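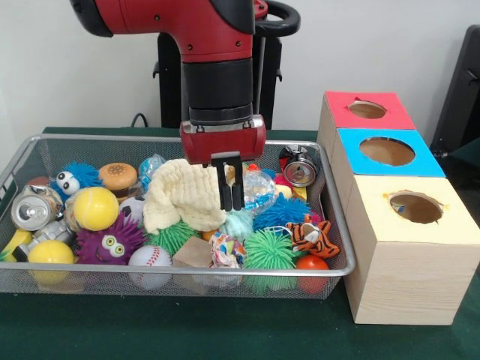 Olen Snacks, product and sales meeting
Minutes, October

Present: Daniyal Warraich (chair), Firka kitchen lead, packaging, web shop, accounts
Apologies: regional sales

1. Minutes of last meeting
Approved with one correction. Item 4 should say the oat clusters are baked at Firka and packed at Nividar. The earlier version had it the other way around.

2. Breakfast cluster recipe
The kitchen presented two versions of the apple and sunflower cluster. Version A uses date paste and version B uses brown rice syrup. Version A held together better after a week on the shelf but stuck to the inside of the pouch. Version B was crisp, and most people at the table found it too sweet.
Daniyal asked whether version A could be dusted with oat flour before packing. The kitchen thinks so and will run a batch. Sugar comes out at 7 grams per serving for A. The figure for B is not back from the lab.
Decision: go ahead with A. Keep B on file.
Action: kitchen to bring dusted samples to the next meeting.

3. Serving size and label
The draft label gives the calories per pouch as 437. Packaging pointed out that shoppers will read this as one serving. Two layouts were passed around, one with a double column and one with the serving figure only. The double column was preferred. The word "wholesome" is to come off the front. "Good source of fiber" stays only if the lab numbers support it.
Action: packaging to send the revised proof to Daniyal before it goes to Nividar.

4. Store tasting
The tasting at the Yüksel market is set for Saturday, 10 a.m. to 2 p.m. We have 77 sample cups left from the summer and need more. The store will provide a table and a trash can but no power, so the yogurt pairing is dropped. Allergen cards must be on the table the whole time. The almond bar will not be sampled.
Action: web shop to order cups and print coupons.

5. Customer mail
Several buyers wrote that the new pouch zipper tears on first opening. Accounts has refunded those who asked. Packaging believes it is one roll of film and has asked Nividar for the lot number. No recall is needed, as the inner seal is not affected.
One customer asked for a return of the ginger bar. Discussed briefly. Minimum run is 100 cases and the last run did not sell through. No change.

6. Prices
Oats and sunflower seed are both up. Accounts suggested raising the single pouch price and leaving the multipack alone. Regional sales should be heard first. Carried over.

7. Other business
The walk-in cooler door at Firka still does not close without a push. Repair has been booked.
Staff are reminded to label open test batches with the bake date.

Next meeting: same room, 9:30 a.m.
Item 6 to be taken first.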